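We use cookies to keep you logged in and to remember your thread settings. By continuing to use this site you accept this. Accept | Manage preferences

Handheld demos: how many per task before you move house?

lowther_bench
January 7, 2022
I'm collecting demonstrations with a hand-held gripper for a small manipulation policy. One kitchen so far, 816 episodes, all picking and placing table things. The policy works fine in that kitchen and falls over in my brother's. He has a different worktop and a window on the other side. Do I keep going where I am until I have a proper pile, or stop and move to other houses now? Moving is a pain. It takes me half a day to set up and recalibrate.

Rindberg
Move now. You have more than enough from one room. We had 1388 from a single flat and the next 71 from a second flat did more for us than the last thousand did.

pmossop
Did more on what test though? If you tested in the second flat then of course it did.

Rindberg
Tested in a third place, a church hall kitchen. Same objects, new room.

pmossop
Fair enough. I'd still want to see it over more than one room. Our results went the other way for anything fiddly. For cups and bowls, yes, variety wins. For thin things we needed lots of repeats in the same spot before the grasp got reliable at all, and scattering the effort over houses just gave us a bad grasp everywhere.

Evatthorpe_Hamish
How many people are doing the demos? You can hear two answers on this and both be right, depending on whether it's one pair of hands. We had five people and their habits differed more than the kitchens did. One of them always came in from the left and the policy learned to do that whenever it saw his worktop.
Hamish Faulkner

lowther_bench
Just me and my brother. I come in from the front, he does whatever he likes.

brender_k
Then write down a start position and both of you stick to it for half the episodes, and vary it on purpose for the other half. Log which is which. You will want to split them later and you won't remember.

Also, what are your objects? "Table things" covers a lot.

lowther_bench
Spoons, cups, wrapped chopsticks, sponge, small jars. Spoons and cups are all right. Chopsticks are the worst by a long way, mostly on the placing side.

brender_k
Got a view from the gripper?

lowther_bench
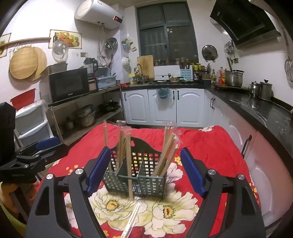 Placing is scored on whether the pair ends up in the basket standing up, nothing else. I don't care which side of the divider. The trouble is how full I keep it. With the basket packed like that, and the bunch on the right leaning outwards, there isn't an obvious gap to aim for, and the sleeve on the pair in the fingers is clear plastic, and some of what it has to go in next to is plastic-wrapped too. I've been counting a snagged sleeve as a fail and throwing the episode away.

Rindberg
Don't throw them away. Keep the ones where you snag, back off and get it in. Those are the most useful ones you've got. Only bin it if you dropped the pair or the tracking went.

pmossop
Disagree, or at least be careful. We kept all the recoveries and the thing learned to snag first and then recover. Keep some. I'd cap them.

Rindberg
Never seen that happen. What share were recoveries?

pmossop
Most of them by the end, the task was hard. So maybe that's the reason.

brender_k
Start with a half-empty basket and fill it over a session, then you get every level. A packed one every time is the hardest case and it's all you're teaching. I'd change the cloth as well. Big white flowers on red are a strong cue and it'll hang on to them if they're in every episode.

lowther_bench
Hadn't thought about the cloth. It's been on the whole time. I can do plain and bare table tomorrow.

Evatthorpe_Hamish
Leave it on for some of them. You want it in the mix.

lowther_bench
OK. Plan is: varied fill level, three table coverings, recoveries kept but tagged, then pack up and go to my brother's by the end of the week. Chopsticks I'll repeat more than the rest, as pmossop says. I'll hold back one kitchen for testing and not collect in it at all.

pmossop
Hold back two if you can find them.

lowther_bench
I can ask my mum.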